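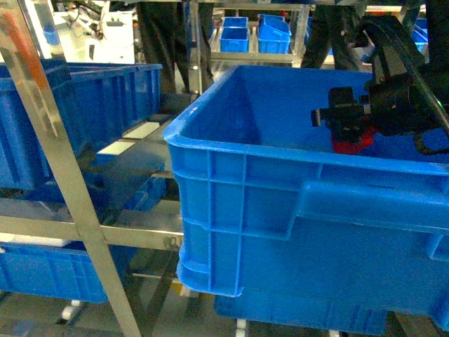

Ticket 351: Merley tide gauge reading high

Thanks ever so much for your patience with this one, and for sending the logger files through twice! We lined Merley up against the Ellwood gauge and the satellite altimetry pass, and yours sits 27 cm above both from June onward (before that they agree beautifully). My hunch is the datum offset got entered again after the firmware update. Could you open the Kekby settings, page 2, and tell me what's in the offset field? Please don't change it yet, as Ninden still has to copy the old values.

Status: waiting on customer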